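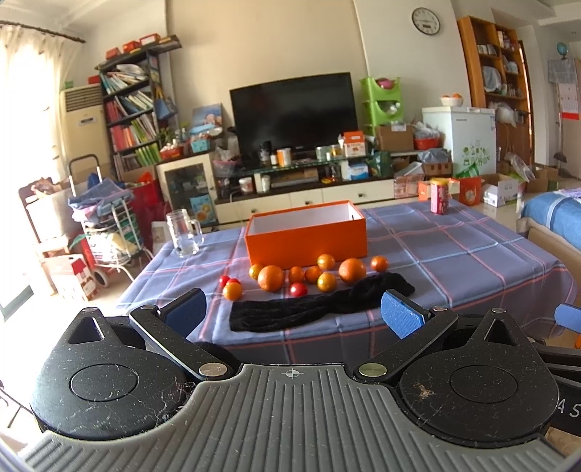

The hand-held gripper at the table, oranges and tomatoes ahead of the blue pads.

Visit to the Stumorach home build, 18 Jul 2021

Takumi Ichikawa builds his grippers at home, and the visit was held in the living room. Rania Masri and I arrived at 11 and stayed until the tea ran out.

The tool has two black fingers on silver pivot screws, set on a ribbed grey base plate. The pads are blue and textured. Takumi prints the fingers himself and buys the pads from Honkanen. He has had 2 sets split at the same corner and now rounds it off with a file.

The test task is sorting fruit into an open orange box. Oranges of mixed size are used with cherry tomatoes, which need a much lighter grip. Takumi wants 100 clean picks in a row before he changes the linkage again. Rania asked about wear at the pivots. He checks the screws weekly and has no figures yet.

Dust is a problem. It settles on the matt round housings and he wipes them down when he remembers.

The drawings are kept under the name Clokevia. Next visit is to the Tradollow shared workshop, date to be fixed. Bring indoor shoes.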